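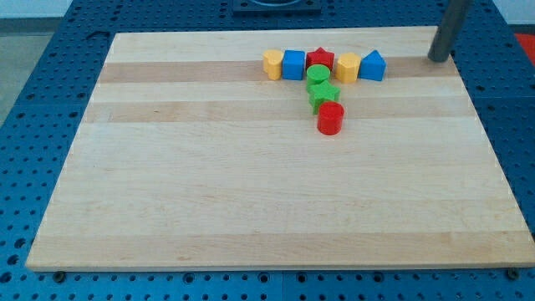 The Return of the Shape Block

Few playthings have changed as little as the colored shape block. The Hallcombe Museum of Play holds 3,000 of them in its permanent collection, and in February it opened a gallery devoted to sets made over the past 100 years.

Visitors are invited to handle 18 of the sets at low tables. Children tend to sort by color first. Older visitors more often build letters, rows and borders, setting stars beside cubes and hexagons.

The museum advises families to choose a smooth, level surface for play at home. A large wooden board serves well and can be put away with the blocks still on it.

The gallery is open daily except Monday.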